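Workshop notebook, June

Bench 2, started 9:40

Ponce resonator back again. Third visit this year. Hemi says it buzzes on the open D and nowhere else, then played it for me and it buzzed on everything except the open D. Wrote down both versions.

Took the coverplate off. Cone looks fine, no cracks, no dents past the two we logged in the spring. Biscuit is seated. Saddle slots are a bit deep on the wound strings and somebody has been at the fifth with what I'd guess was a nail file. Loosened all the coverplate screws and retightened them going across instead of round. Buzz moved up to the G. I'm calling it progress.

10:30. Pulled the tailpiece and put a strip of felt under it. Buzz gone at the bench. Hemi plays a good deal harder than I do, so "gone at the bench" goes in quotes until he's had it through an amp. Strung with the heavier set, tuned to open G, left to settle. He wants it for the Saturday-night kind of set even though the festival slot is at noon. Told him slide players don't get to choose the sun.

Festival list, as it stands

Yaneth has us doing backline for the second stage again. Two guitar amps, one bass rig, the small organ, and the Povow spring reverb that Teófilo built and that only Teófilo can turn on. He has promised a label for the switch. He promised one last June too.

Organ: 107 hours on the new drawbar contacts, going by the log sheet. Still scratchy on the 4 foot. Cleaned it again. If it goes scratchy on stage I intend to say it's vintage.

Bass rig: fan noise. Emiliano swapped the fan for a Climavia one, and now it has a different fan noise, in a higher key. He says the audience won't hear it over a harmonica. Fair. 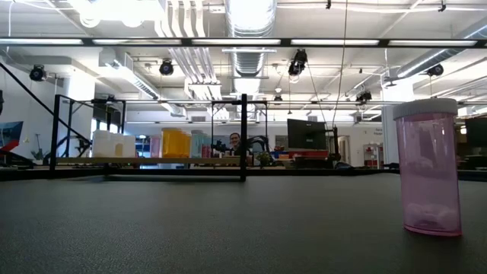 Pink bottle, white lid. Racking behind.

Harmonica mics, 1:15

Hema brought in four bullet mics to be gone through before the blues jam. Notes in the order I opened them:

First one: crystal element dead. Nothing at all, even shouting. Swapped in the spare from the drawer. Owner should be told it will sound brighter. Owner will say it sounds darker.

Second: fine. Connector loose, tightened. Didn't charge.

Third: volume pot fitted upside down, so it gets quieter as you turn it up. Hema asked the player and he has got used to it and wants it left alone. Left alone. Please, nobody fix this one.

Fourth: smells of cough drops. Works perfectly. Closed it up again fairly quickly.

Taltwood slide boards

Glued up the second lap steel body from the Taltwood offcuts. Clamped at 2:50, leave 18 hours, do not move the clamps to "just check" (Emiliano). The first body came out of clamps with a twist I can see from the door. It may still make a decent stand for the second one.

Nut spacing on the drawing is wrong. Teófilo measured from the inside of one string and the outside of the other. I've penciled the right figure over it and initialed it so that he knows who to argue with.

Amp on bench 1

Tweed copy, hums. Cathode bypass cap swapped, still hums. Ground moved, still hums. Turned off the neon sign in the front window, stopped humming. Bill for the cap only. I'm leaving the new cap in on principle.

To do before load-in

Hemi to try the Ponce loud, and to bring it back before the festival if it buzzes, not during.
Spare fuses for the bass rig, 12 of them. We took three last year and used four.
Ask Yaneth whether the second stage has a roof yet. The organ does not care for drizzle.
Label for Povow switch.

Locked up 5:20. Clamps untouched as far as I could see.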